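Plates, Bowls and One Very Patient Tabletop

A gallery of my everyday dishes
Posted Tuesday, April 7, 2026

Hello again, and welcome to the plate page! A few of you wrote after the last gallery (the one with the teapots) asking what I eat off when I'm not fussing over tea, so I've spent the past couple of weeks pulling things out of cupboards and looking at them properly. I own more dishes than a person living alone with one cat should. I'm at peace with it.

Most of what I use day to day is plain and round, in one flat color, with a rim that's raised enough to stop the peas. I used to buy patterned sets. My mother had a patterned set, and my aunt, and for years I thought that was what grown-ups did. Then a flowered dinner plate slid off the drying rack one morning and I couldn't match it anywhere, and I decided I was done with matching. Now I mix colors, and if one goes I get whatever color I'm in the mood for.

The set I talk about most on here is the Terkano one. I bought it in July at the Csizmadia market, from a stall run by Dezső Borbély, who wraps every single plate in two sheets of newspaper and won't be hurried. I went for a colander. I came home with plates and no colander (still don't have a good one, if anybody has a tip). They stack well, they don't wobble, and toast crumbs show up on every color except the light one, so guess which one I reach for at breakfast.

I like seeing colors in a row before I decide what goes with what. Blue next to red looked too much like a flag to me on paper, but with a softer blue on the other side it calms right down. And the cream one goes with everything, including beets, which I was worried about.
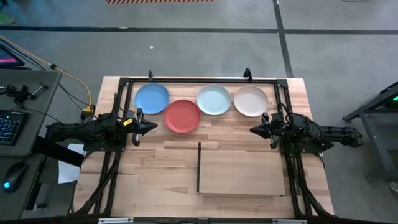

Blue, coral red, pale blue-gray and cream along the back of a light wood tabletop. The red one sits a little forward of the rest.

I keep going back and forth on my favorite. The coral red makes plain rice look like dinner, I'll say that for it. Scrambled eggs look wonderful on the medium blue, and I have no idea why, but try it! The blue-gray is my soup-and-sandwich plate, and my friend Vilmos Virág claims it's the only one he'd have in his own kitchen. He eats over the sink, so take that however you like.

The wood helps too. I'm a big believer in a pale tabletop with colored dishes - you get a bit of grain and a few seams between the planks, and that's all the decoration a lunch needs. My old table was nearly black and every plate I put on it looked like it was floating. I also gave up tablecloths at the same time, mostly on account of the cat.

A few bits and pieces, for those who asked:

Washing. I do mine by hand in the evening with the radio on. The Claltar brush is still going strong and I'm still recommending it to everybody. Bristles a bit flat on one side now.

Stacking. I put a paper napkin between plates if they're going to sit for a while. In daily use I don't bother.

Buying singles. Truvham does single plates in the back of the shop, past the baking tins, and you have to ask for the box. I've found two good greens in there and one yellow that I gave to my neighbor and now regret a little.

Chips. A small chip on the rim means the plate retires to the windowsill and holds a plant. I've got a whole row of retired plates at this point and not quite enough plants, so cuttings are welcome.

Next gallery will be bowls, I think. I've got a deep one with a foot that I've been meaning to show you since forever, plus the tiny ones I use for salt and for olive pits. If you have a favorite plate of your own, write and tell me the color and what you eat off it. I read every message, even when I'm slow to answer, and the pancake people from last time should hear from me this week!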